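**Duvet without a top sheet: how do you wash and how often?**

---

**sotiris_p** wrote:

Good evening to all. I moved in February to a flat in Korkik, and for the first time in my life I sleep under a duvet with only the cover, no top sheet between. In the house of my parents there was always a sheet, then a blanket, then a second blanket if it was cold. The sheet went to the wash and the blankets waited for spring.

Now I have a question which maybe is stupid. How often must I wash the cover? And the duvet itself, inside, does it ever go in the machine? The label says 60 degrees, but my machine takes 6 kilos and the duvet fills the drum completely when it is still dry. I am afraid it comes out as a ball.

Thank you in advance, and excuse my English.

---

**Refugio L.** wrote:

Your English is fine. Cover every week, same day as the pillowcases. I have done it like this for years and I don't think about it any more.

The duvet itself twice a year, and not at home. Take it to a launderette with the big machines. If it fills the drum when it is dry, the water cannot pass through it and the middle will stay full of soap.

---

**berhanu_b** wrote:

Every week is too much, in my opinion. It is a lot of water, and a double cover is a misery to dry in a small flat in winter. I change mine every two weeks, and in summer more often. If you shower in the evening you can go longer.

For the duvet I agree with Refugio, don't put it in a 6 kilo machine. I did it once. The filling moved to the corners and stayed there. I was shaking it on the balcony for half an hour and the neighbour asked if I was well.

---

**Refugio L.** wrote:

> If you shower in the evening you can go longer.

You sweat in the night also, Berhanu. The shower doesn't change what happens after it.

---

**berhanu_b** wrote:

It changes what you bring into the bed. I did not say that it changes everything.

---

**R_Sadowski** wrote:

May I suggest a third way. Keep the top sheet! There is no law against it. I use a flat cotton sheet under the duvet, tucked in at the feet only. The sheet I wash every week and the cover once in the month. A sheet dries in one night over a door, and a duvet cover does not.

My wife thought it was old-fashioned, and now she complains when it is missing.

---

**sotiris_p** wrote:

Roman, I tried this in the first week, but in the morning the sheet was a rope around my legs. How do you keep it in its place?

---

**R_Sadowski** wrote:

You need a sheet one size bigger than the mattress. Most people buy the same size and then there is nothing left to tuck. Lift the mattress at the foot end, push in the sheet as deep as your elbow, and make the corners like in a hospital. The sides stay free.

If you kick very much in your sleep then I have no solution for you.

---

**Vasiliki_C** wrote:

I worked six years in the laundry of a guesthouse in Plasmont, so I will add some things which I think are missing here.

1. Don't use fabric softener on white cotton. It makes a film, and after some months the white becomes grey and the cotton drinks less water. Towels the same.
2. Close the buttons or the zip of the cover before washing. Otherwise all the socks go inside and you find them wet in the evening.
3. Turn the cover inside out. Then when it is dry you put your hands inside, take the two far corners, catch the corners of the duvet through the cloth and let it fall down over. It takes less than a minute when you have learned it.
4. For the duvet: big machine, half of the detergent you think, and an extra rinse. Dry it on low with two clean tennis balls and stop every 30 minutes to shake it. It feels dry outside long before it is dry in the middle. If you put it back too early it will smell, and that smell does not leave easily.

About how often: we changed the cover for each guest, of course, but at home I do it every 9 or 10 days. I can't say that it is scientific.

---

**berhanu_b** wrote:

Is it true about the softener? My mother put it in everything and our sheets were very soft.

---

**Vasiliki_C** wrote:

Soft, yes. White, I would like to see! A small cup of white vinegar in the softener drawer does nearly the same work and you don't smell it afterwards. Never together with bleach, please.

---

**Refugio L.** wrote:

I don't agree about the vinegar. The man who repaired my machine told me that it eats the rubber of the door with time. I use nothing, only less powder, and I take out the sheets immediately when it stops.

---

**Vasiliki_C** wrote:

With a small cup now and then I never had a problem. Every day, maybe he is right.

---

**sotiris_p** wrote:

Thank you all, I learned much more than I asked. I will do the cover every two weeks to begin, and I found a launderette near Okoro bakery which has an 18 kilo machine. The trick with the two corners I tried this afternoon with an old cover. First time I finished with my head inside. The second time was better.

One more question, for Vasiliki or for anybody. Do you iron the cover, or is it enough to hang it well? I like the look of a bed in plain white with the soft folds down the side, like this one:

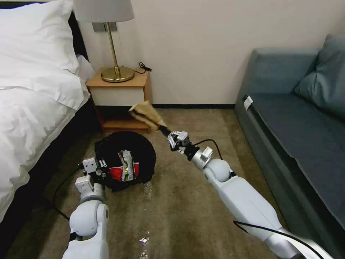
*White duvet and pillow, dark headboard, small wooden nightstand. I like the brass lamp too.*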